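Opinion | Home & Work
Print | E-mail

The Dishes Can Wait, and So Can the Robot

June 2023

Every few years I am promised a machine that will clear my table. The promise used to come from cartoons. Lately it comes from people with funding, who are harder to argue with and have better slides. My own position has been steady for as long as I've owned a sink: I will believe in the household robot on the evening it puts away a colander without being asked, in the cabinet where the colander goes, on top of the big pot and under the small one, in a house where that order makes sense only to the people who live in it.

I don't say this as an enemy of progress. I own a dishwasher and would defend it with my life. But consider what the dishwasher does and what it leaves to me. It sprays hot water at things. I scrape them, judge them, decide that the plastic lid will warp on the bottom rack, play a small game of blocks with the bowls, and then, when the cycle ends, take everything out again and walk it to six different places. The machine got the part of the job that holds still. I got the part that needs hands.

Factories made the same bargain long ago, and on better terms. I live a short drive from the Bangera plant, which makes fittings for garden hoses, and a few years back they let the neighbors in for an open house. It was wonderful. Arms swung, parts dropped, everything arrived at exactly the spot where the next thing was waiting for it. At the end of the line stood two people emptying cartons of mixed returns onto a bench and sorting them by hand. I asked when the arms would be doing that. The answer was a polite smile and an offer of more coffee.

That bench has stayed with me longer than the arms have. The arms were doing one motion very well, and the building had been arranged around them so that they'd never have to do a second one. The two people at the bench were reaching into a heap. Some of the fittings were tangled, some were sticky, a few belonged to another company altogether. They sorted without seeming to look, and talked about a wedding the whole time.

A kitchen is that bench, three times a day, with food on it. Nothing is where it was yesterday. The mug handle faces whichever way the last drinker left it. Half the objects are slippery, a few are sharp, and one of them is a ripe pear. A person picks up an egg and a cast-iron pan within the same minute and adjusts the grip without giving it a thought, mostly because she is thinking about her sister.

The sales talk skips over this. Stikton, whose brochure somehow found its way to my mailbox, describes a kitchen helper that will "learn your home." I have lived in my home for a long time and am still learning it. There's a drawer in there I have to open with my hip. The brochure shows a clean counter with one glass on it, and I'm sure the machine can handle the glass. I could handle the glass too. It was never the glass I wanted help with.

Ornska, a smaller outfit, at least puts a number on things. Its newsletter says that its arm practiced one task, moving a cup from a counter to a shelf, 1,649 times before the engineers were willing to move the shelf. I found this endearing. I have raised a teenager, and the ratio sounds about right – although the teenager could also be sent to the store.

What the people building these things seem to understand, and the people selling them seem to hope I won't, is that the hard part looks like nothing. Chess was supposed to be hard, and machines took it. Writing a stiff letter to the phone company was supposed to be hard, and this spring everyone I know has a computer doing it for them. Picking up a strawberry without making jam is supposed to be easy. Toddlers do it, or at least they do it about as often as they don't. So we assume the strawberry must be coming along any day now, and we are annoyed when it's late.

It's worth looking at what the work amounts to when someone sits down to try it. There are no gleaming counters and no butler, just a white table, an arm, and a lot of groceries and dishes that share no shape at all.

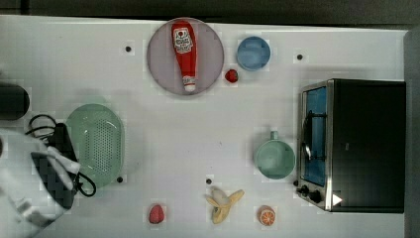
Ketchup, fruit, a mug, a toaster oven: an ordinary mess, with a gripper at lower left.

I look at that table and feel tired in a familiar way. The ketchup is lying on the plate, where ketchup doesn't live. Someone has started peeling a banana, so it is no longer the shape of a banana and has several flaps to get in the way. Half an orange is sitting with its cut side up. If you told me to clear it, I'd have it done before the kettle boiled, and I would make a dozen decisions on the way that I couldn't explain afterward. Do you throw out the banana? Whose is it? Does the strawberry go in the blue bowl or in my mouth? A robot has to be told these things, or has to work them out, and then it still has to close its fingers around a piece of fruit.

I asked a version of this question at a town meeting in Mirkindale last September, when a visiting speaker was explaining that home robots would be as common as refrigerators. He told me that 1,000 hours of practice would solve most of it. Maybe so. Almost everything gets better with practice except my parking. But I noticed that after his talk the folding chairs were stacked by us, the audience, including a woman with a bad shoulder who did it faster than anyone.

None of this means the machines won't get there. I expect they will, slowly, one object at a time, and I'd like them to. There are people for whom a robot that could fetch a mug and put it down gently would mean living at home a few more years, and they deserve better than a brochure with one glass in it. I'd gladly see the money go to that mug before it goes to anything that folds my napkins into swans.

Until then I'd ask the sellers for one courtesy. Hold the next demonstration at my house, after supper, on a night when we've had spaghetti. Don't tidy up first. I'll provide the colander, and I'll point to the cabinet once.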